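Savent open day, Tuvska
2018-10-06

Savent opens its sorting works in Tuvska to visitors once a year. I took the morning tour, which cost nothing and had to be booked by email.

The works handles mixed household goods from four towns. Our group started in the receiving hall, where the guide gave us the figures: 1,140 crates a month, with the peak in February. The floor was swept and marked with walking lanes, and we were told to stay inside them.

From there we went up a short flight of steps to the room with the metal bins. They are gray, open at the top, with sides that slope in toward the floor. They have clearly had hard use - the back wall of one has a jagged band of dark streaks and chips right across it. A few goods were lying in it, among them a glossy brick-red bowl, a pale yellow thing that looked like a toy, and an orange-red block. The bin behind it was gray too.

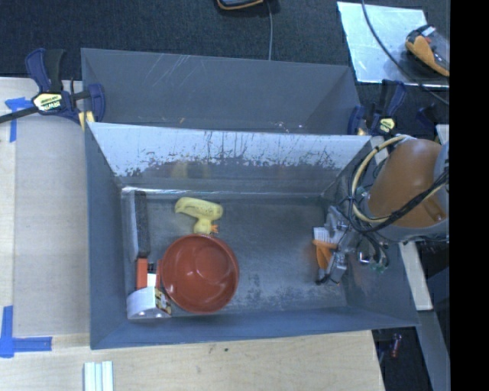
The packing room

Packing is done next door at long tables. Bowls and other tableware are wrapped in paper and go out in boxes of 50. Most are bought by Ludov, a secondhand chain, and the toys go to Canpolat for cleaning. We were allowed to wrap a bowl ourselves. Mine had to be done again.

The tour ended in the canteen with coffee and a poppy seed roll. Savent had 313 visitors last year and expected more this time. Parking is behind the receiving hall, entrance on the river side - the front gate is for trucks only.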